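Section 2: Lining and Dressing a Basket with the Nollolden Liner Kit 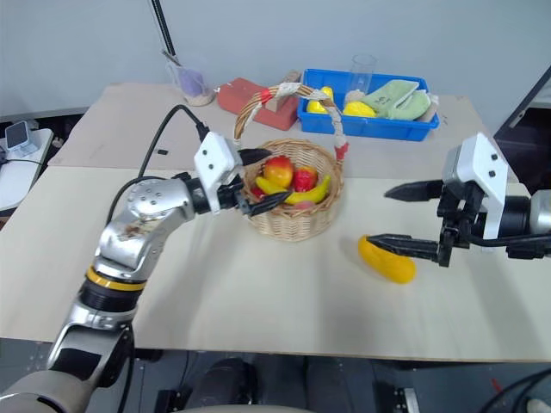 Photo: Margit Kvam

Welcome back! By now you'll have unpacked your kit and found a basket you're fond of, so we can get on with the nicest part of the job, fitting the liner. A woven wicker basket with a tall handle suits the kit very well, though any round one will do as long as the rim is sound.

Before you start, run a soft cloth around the inside and feel for stray ends of cane.

Caution: snipped cane can be surprisingly sharp. Wear thin gloves if your hands are tender, and keep the scissors well away from little helpers.

1. Lay the liner flat, wrong side up, and smooth it out with your palms. If it has been folded in a drawer for a while, give it a quick press with a cool iron.

2. Lower the liner into the basket and let it settle. It will look far too big at this stage - please don't trim it yet!

3. Find the 2 side slits and bring one up to each foot of the handle.

4. Fold the top edge outwards over the rim, going gently round from one handle foot to the other, and then do the second side.

5. Thread the ribbon through the casing and draw it up until the cloth sits snugly. Tie a bow, or a flat knot if the basket is going to be carried about a good deal.

Note: the ribbon supplied is 40 cm longer than most baskets need, so you can be generous with your bow.

6. Tuck the Pillo pad into the bottom, seam side down.

Caution: the liner is for show and light loads only. Always lift by the handle, never by the cloth.

To wash, take out the pad and follow the care table in Section 9.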